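The Hillska Novels

The Hillska novels are a series of comic romances by Rhonda Gosselin, set in a lake town of the same name where it's apparently impossible to buy a stamp without meeting a former fiancé. The series runs to 7 books and a Christmas novella, which fans count or don't count depending on how they feel about the reindeer.

Background

Gosselin wrote the first book, The Understudy Bride, while working the front desk of a dental office. It was turned down by several publishers, one of whom asked whether the heroine could be a vampire. Pettigrew, a small press until then best known for walking guides, took it on for a modest advance and printed it with a canoe on the cover. There is no canoe in the book. Gosselin added one to the second, and a canoe has capsized in every volume since.

Setting

Most of the action takes place on Olto Street, home to a bakery, a law office and a hardware store that never seems to sell hardware. The town's geography shifts as the plots require. The ferry landing is a short stroll from the church in book one and a tearful drive from it in book three.

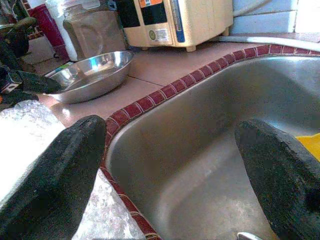

Kitchens matter more in Hillska than bedrooms, where the door tends to close at the end of a chapter. Gosselin's couples argue over dishes, make up over dishes, and in Leftovers for Two become engaged with their sleeves rolled up. Readers have long tried to furnish the heroine's kitchen from scattered hints, and the usual choice is a stainless steel sink with a border of small dark red tiles curving along its rim, the sort of thing a grandmother would have picked and a granddaughter would defend. The text itself says only that the sink was "older than the marriage," a low bar in this town.

Main characters

Marnie Druduser, the heroine of the first 2 books, restores furniture and makes poor decisions at weddings. Her surname began as a typing error that Gosselin grew fond of. Marnie's cousin Bette takes over in book three and spends most of it hiding from a man in a pantry. Aunt Cordelia appears throughout, aging at a rate of her own; she is 70 in the first book and 68 in the fifth.

The men of Hillska are tall. Efforts to tell them apart by other means have had mixed results, though one is a veterinarian.
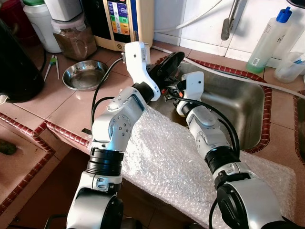 The later books broadened the formula with varying success. Book six, Some Assembly Required, gives Bette's sister a love interest who builds robots, and its long middle section has the pair trying to teach one to help around the house. It is the only volume with a following among engineers, who wrote to Gosselin in June of its first year to complain about the elbows. A setup with two white and silver arms, black rings at the joints, reaching over a sink in a tiled countertop, is close to what she describes, minus the bow tie. The proposal takes place during a power failure.

Reception

Reviews have been kind in a tired way. Krum Spahić called the fourth book "400 pages of people failing to finish a sentence," a line Pettigrew trimmed to "400 pages" for the paperback. Jirayu Ratanaporn, in a longer essay on small-town romance, argued that the misunderstandings in Hillska are better built than the town, and noted that 16 of them could be cleared up by a phone call.

Audiobooks

All the novels were recorded by Thanakorn Thammasiri, whose Aunt Cordelia is widely preferred to the one in print. The novella was read by Chalerm Khunthong, including the reindeer.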